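Pinza Odine de dos dedos para brazo Kilania
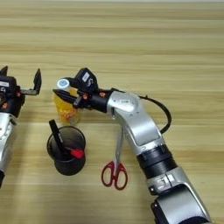

La pinza derecha cerrada sobre la botella amarilla; a la izquierda, la segunda pinza, abierta.

Llevábamos desde noviembre comparando pinzas para el puesto de dos brazos y la Odine es la que se ha quedado montada. ¡Qué gusto da trabajar con ella! Los dedos negros agarran una botella de pie justo por debajo del tapón, y el cuerpo de la muñeca es lo bastante compacto para meterse entre cosas de escritorio (unas tijeras, un portalápices de malla) y seguir teniendo sitio para girar.

La probamos frente a la Kiiskinen, con los mismos objetos y el mismo controlador Odetti. La Kiiskinen cierra más rápido, eso hay que decirlo, pero con envases lisos nos obligaba a retocar la fuerza cada dos por tres. Con la Odine hicimos 500 agarres seguidos usando 3 ajustes de fuerza y casi 36 minutos de puesta a punto, contando el café.

Hülya Aksoy, que lleva el banco de pruebas, la prefiere también para objetos finos; yo ahí todavía tengo dudas, sobre todo con las tijeras planas sobre la mesa.

Referencia: 2248
Se suministra: por unidad, cable incluido
Montaje: brazo izquierdo o derecho
Ficha actualizada: 10 de febrero de 2023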